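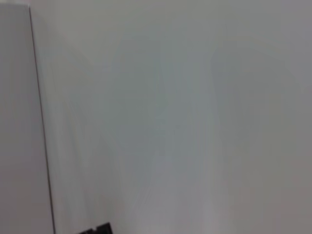 Sample rack

A sample rack is a frame that holds tubes, vials or small bottles upright so that their contents can be stored, moved or worked on without spilling. Racks are found in hospital laboratories, schools, water testing stations, breweries and dairies. The simplest kind is a block with holes drilled in it. Most modern racks have two or three flat levels joined at the ends, with matching openings in the upper levels and a solid base below.

History

Early racks were made by local joiners to the order of whoever needed them, and no two were quite alike. The dye works at Mostier kept its colour samples in beech racks of 24 places, a layout of four rows of six that the town's school later copied for its own use. Several of these survive in the Mostier town museum, along with the stock book in which they are listed.

Wire racks came next. They were light and drained well after washing, but the coating wore off at the joints and rust followed. Moulded plastic racks replaced them in most places, as they could be made cheaply in one piece and in several colours. Wire is still preferred where racks stand in a heated water bath for long periods.

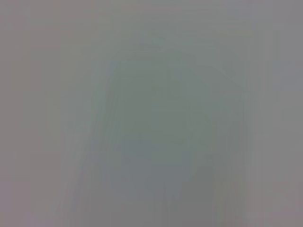

Why do many racks have an even number of places?

Samples are often tested in pairs, so that one result can be checked against the other, and an even number lets each pair sit side by side.

Materials

Polypropylene is the usual choice for plastic racks. It stands up to steam cleaning and to most weak acids, and it floats, which can be a nuisance in a water bath unless the rack is weighted. Acrylic is clearer but cracks if heated. Aluminium blocks are used where tubes must be kept at an even temperature, as the metal carries heat to the full length of the tube. Foam racks are mainly for transport and are often thrown away after one journey.

Wood has not gone entirely. The Carkel workshop still makes oak racks for tasting rooms and small distilleries, finished with oil on the outer faces only. The holes are left bare -- oil inside them tends to grip the glass.

Sizes and layout

Rack openings are made slightly wider than the tubes they hold. Too tight a fit makes tubes hard to lift out, and too loose a fit lets them lean, so that labels face the wrong way and caps touch. Larger storage racks commonly hold 100 tubes in ten rows of ten, with letters down one side and numbers along the other. The Menon pattern, used in some seed stores, has 26 places in two rows of 13, each marked with a letter of the alphabet.

In long-term stores the racks themselves are numbered. The seed store at Kekent had 838 racks on its shelves when its list was last revised, on Mar 20, 2022. Each is recorded by shelf, position and contents, and the list is checked every April.

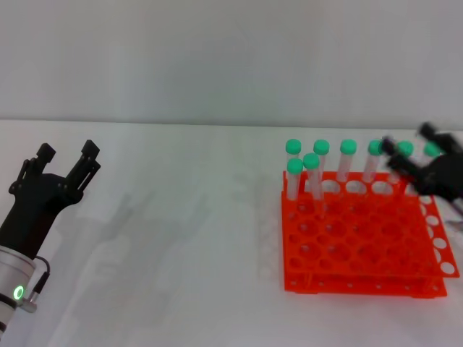
How are samples found again in a large store?

Each tube is recorded by its rack number and its place within the rack, usually a letter for the row and a number for the column.

Care and cleaning

Racks are emptied before washing and rinsed in clean water afterwards. Plastic racks should be dried upside down, as water collects in the base. Racks with broken feet are normally withdrawn, since a rack that rocks may tip when lifted from one end. Ink marks can be removed from most plastics with alcohol, though acrylic may turn cloudy.

See also: Bottle crate; Cold storage; Seed bank; Water bath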